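Work, Technology and Organizations
Unit 6: Automation in Garment Handling

Reading for this unit: the Talton case file, parts one and two. Students should bring their notes on task analysis from Unit 5.

1. Background to the case

Talton is a returns center that receives clothing sent back by online customers. Each item is checked, refolded, bagged and put back into stock. Before the change, the folding room employed 15 people on two shifts, and every person did all four steps. In the first phase of the project, the company installed two-armed folding stations supplied by Vuvport. The stations fold shirts and other flat tops. Trousers, knitwear and anything with a lining are still folded by hand.

2. What the job consisted of

Managers described the work as "folding." The task analysis carried out before installation recorded a good deal more. Workers felt for damp fabric, noticed perfume or smoke, found missing buttons, and set aside items that had been sent back under the wrong label. Most of this took place while the garment was being folded, and none of it appeared in the written job description.

When folding moved to the stations, these checks had to be assigned to someone. Talton created a separate inspection step ahead of the stations, staffed by former folders. Returned items that failed inspection had earlier been logged at the end of the shift. They are now logged one at a time.

3. Changes in pay, pace and skill

Three points from the case file should be noted.

Pay. The piece-rate bonus was tied to folded items per hour and could not be kept in its old form. It was replaced by a flat supplement. The fastest folders lost income under this arrangement, while newer staff gained.

Pace. An operator assigned to the stations is expected to handle roughly 384 garments in a shift, including those the machine hands back as unfinished. Operators reported less strain in the wrists and shoulders but more time spent standing and waiting – a complaint that did not exist before.

Skill. Operators received 14 hours of training, most of it on stopping, clearing and restarting a station. Experienced folders were asked to demonstrate their methods during setup. They were paid their ordinary rate for this, and the question of whether such knowledge should be paid for separately was raised at Talton and left open.

4. Comparison with Jorkwood

The Jorkwood laundry, discussed in Unit 4, introduced similar equipment without a prior task analysis. Students should compare the two sites with regard to who was consulted, at what stage, and which duties were overlooked.

5. Preparation for the seminar

Write one page on a job you have held or observed. List the duties in the formal description, then those that were carried out without being written down. Indicate which of them would remain if the main task were automated – and who would be likely to take them on.

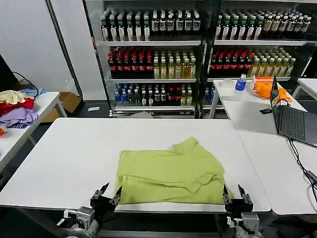 Written work is to be handed in at the start of the seminar. Part three of the case file, on the second phase of the Talton project, will be distributed in December with the reading list for Unit 7.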